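七月，实验室，晚上十点多

空调又罢工了，我和Roos Van Damme一人守着一把小风扇，接着做装CPU那套实验。今天总算把对比跑完啦！老办法是先规划好轨迹，夹着芯片直接往插槽上送；新办法多加一步，下放之前先用手腕上的相机重新估一次芯片在指间的倾角，再把这个角度补回去。说穿了就这么点东西，可我们折腾了五个星期……
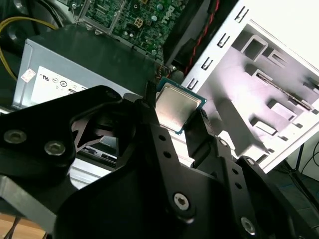
Willy Mulder

芯片夹在两指中间是斜的，盖子还反着光，最让估姿态的程序头疼的就是这种反光。我原来一直拿金属盖的边缘去拟合，亮斑一来边就丢了，结果乱跳。Roos提议改用外面那圈绿色基板的边，我嘴上说不行，晚上偷偷试了，嗯，她对（明天请她喝咖啡）。

数字记一下免得忘：两种办法各跑369次，老办法放平进槽的有201次，新办法318次。比我想的好多了，开心！不过失败的那些里头，好多是手指松开那一下芯片被带歪，跟角度估计没关系，这个得另外想办法。Maarten Meijer说可以让两根手指分先后松，我觉得有戏，就是控制器那边要改，头大。
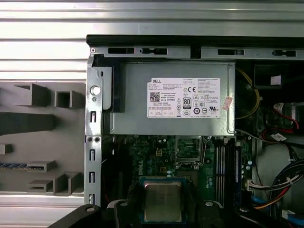
夹着处理器，主板上的插槽还空着

Ward Willems看完结果就问，换一台机箱还灵不灵？唉，问得真准。训练数据一共858张，全是同一款Dell主机，换别家的我心里完全没底。先把Voria那批旧主机借来再说吧，论文里这句话暂时不敢写满。

十一点了，日志还在往硬盘里拷，我去洗杯子。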